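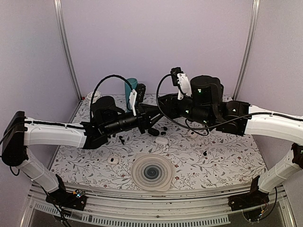 Photo: Walthorpe workshop blog, own picture

We passed 747 recorded runs in August and I'm still grinning about it, so this is going to be a long, rambling one about how we collect them.

For anyone new, the project is called Cai. It's a pair of arms learning to do small tabletop jobs by copying people. I don't write any rules for it at all. One of us steers both arms through a job, the computer saves what every joint did along with the video, and when there are enough good runs we train on the lot overnight. The two arms have a little camera each, up on a white bracket on the gripper, and I can't tell you how much I love those views! From the side you get the whole table, but from the wrist you get the bit that matters, right where the fingers are about to close.

The current job is tidying small black pieces off the patterned surface. They're a pain to pick up (small, dark and all slightly different), and that makes them brilliant practice. I scatter them afresh before every run and try hard not to be neat about it. My first 194 runs were far too tidy, with everything landing in much the same patch, and the model got very good at that patch and hopeless everywhere else. Now I drop them from a hand's height and leave them where they roll.

I also leave clutter about. A teal cup at the back, the round ridged silicone mat at the front, whatever else is knocking around. Some runs have the cup and some don't, and I shift it when I remember.

The hard part is the middle of the table, where the grippers come nearly nose to nose. Steering two arms at once feels like patting your head and rubbing your stomach, and for the first week I kept freezing one while I thought about the other. The model learned that too - it would stop dead with one arm in mid-air, exactly as I do. I was mortified and delighted.

So the new habit is short sessions. I do 15 runs, get up, make tea, then watch them back and bin any where I dithered. Fumbles that get rescued stay in, as I want it to see how to recover from a bad grab.

Next up is passing a piece from one gripper to the other. I've recorded 2 so far and both are dreadful, but I'm back on it tomorrow morning.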